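Triso 260 Desktop Creasing Machine: Review After 4 Months

We run a small shop that cuts, scores and folds paper and board for local printers. Most of our folding work goes through a floor model, but short runs of heavy cover stock have always been a nuisance on it, and setup takes longer than the job. In February we bought a Triso 260 to handle those.

The 260 is a hand-lever creaser. The sheet goes in flat against a side guide, you set two back stops, and the lever brings a steel rule down into a channel. It comes with two channels, a narrow one for text and light cover and a wide one for board. Ours shipped from Ojeda, the dealer we use for blades and tape. The box was double walled and nothing was bent.

Setup

The machine bolts together in under an hour. The instructions are thin but the parts are marked. The side guide was slightly out of square when we got it, and the first sheets had a crease that drifted toward one corner. There are two hex screws under the guide. Loosen both, set a square against the rule, tighten again. It has held since then.

On the bench

Ordinary cover stock gives a clean round bead with no cracking on the outside of the fold, with the grain or against it. Coated board is harder. Luso coated two sides, which we use for menus and presentation folders, cracked on the narrow channel and was fine on the wide one. Uncoated Skarkolach board, which is stiffer and has a rougher face, creased well on the wide channel but needed a second pull of the lever. If you pull twice, leave the sheet against the stops between pulls or you will get a double line.

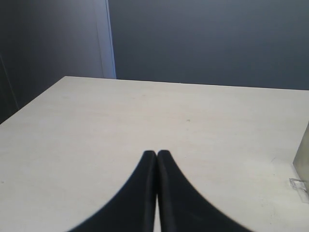

Catalina Bravo: I have the same model and would add that the second pull isn't needed on Skarkolach if you keep the board flat overnight in the room where you'll be working. We store ours by the press and stopped having trouble. The back stops are my real complaint. They creep on long runs, and I check mine every 30 sheets.

We have seen the creep too. It shows up mostly on board, where people push the sheet in harder. A turn of masking tape on the rail behind each stop has cured most of it for us, but the stops on a machine at this price should lock properly without help.

Speed and volume

Triso says the machine is good for up to 2000 pulls before the rule needs attention. We went past that in the third month and the rule still looks even along its length. The lever has a little more play than it did and squeaks without oil.

One person can keep a steady pace on menus or greeting cards. Anything bigger than a short run should go to a powered machine. The lever is on the right side only and can't be moved, and left-handed staff did not like it.

What could be better

The printed scale on the bed is in inches on one side and millimeters on the other, and the inch side is hard to read under shop lights. The rubber feet slide on a smooth bench, so we screwed ours down. Spare channels are sold only in pairs, so you pay for a narrow one even if you only wear out the wide one.

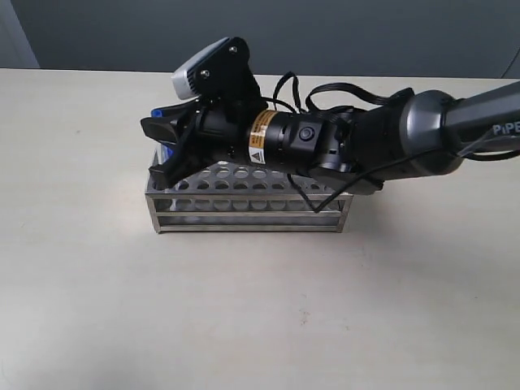

Test tube rack on the tabletop.

Who should buy it

A shop that does folders, cards and covers in small lots will get good use out of the 260. It takes up little space, it needs no power, and the crease on heavy stock is better than what we got from our floor model. If you mostly fold text weights, you don't need it.

We are keeping ours. A second wide channel is on order from Ojeda, along with a longer side guide that Triso sells separately. The guide that comes with the machine is too short for our largest folder blanks, and we have been clamping a steel ruler to it in the meantime.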